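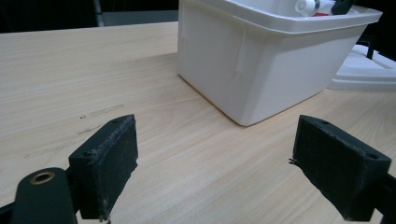 White storage bin on a wood tabletop.

How to Write a Comment on a Road Plan (and Get It Read)

Posted Dec 27, 2019

So the city has put out its draft for Molefe Avenue, the comment period is open until February, and my inbox is full of people asking me what they should write. I've sent in a lot of these over the years, some good and some pretty embarrassing, and I've gotten a feel for what works. Grab a coffee and let's do this!

Start with the plan itself

I know, I know. The Drironberg draft is long and the maps take forever to load. You don't need all of it. Read the summary, then go straight to the sheets for your own stretch of road. Write down the sheet number and the cross street, because you'll want both in your comment. My first one ever said "the corner by the bakery" and I never did hear which bakery they thought I meant.

Pick 2 things

You may have opinions on the lanes, the trees, the bus stops, the parking, the lights and the color of the railings (I sure do). Choose the two you care about most. Planners sort comments by topic, and a letter that covers everything tends to get filed under "general," where it sits with all the others.

Say how you use the road

Do you drive it to work? Walk it with a stroller? Wait for the bus there at six in the morning? Put that in your first couple of sentences. I usually write something like this:

"I live two blocks north of Molefe Avenue and cross it on foot most days. I'm writing about the crosswalk shown on sheet 6."

Plain and short, and they know right away who's talking and where to look.

Ask for something

This is the part people skip. "Traffic is terrible" is hard to answer. "Please add a leading walk signal at this crossing" is something an engineer can look up, price out and reply to. If you don't know the technical name for what you want, just describe it. A longer walk light is a longer walk light, whatever they call it at the office.

If you like part of the plan, say that too! Good pieces get cut all the time when the only mail they get is from people who hate them. I'm a big fan of the narrower lanes by the school and I've said so every chance I get.

Send it in

There are a few ways to do it:

Online: the form is on the project page. It has a character limit and it won't save your work, so write in a separate document and paste it over.

Email: put "Molefe Avenue comment" in the subject line.

Paper: drop it at the front desk at city hall and ask them to stamp a copy for you.

Include your name and street address whichever way you go. Keep a copy, too.

What about the form letters?

The Clarumis neighborhood group has one going around and it's fine. If that's all you have time for, sign it. But a stack of 100 matching letters often gets boiled down to a single line in the staff report, so if you can, change the opening and add a paragraph of your own about your block.

Responses get posted with the final draft. Look for yours by topic, and if they misread you, write back and tell them. I've done that, and the second reply was a lot more useful than the first.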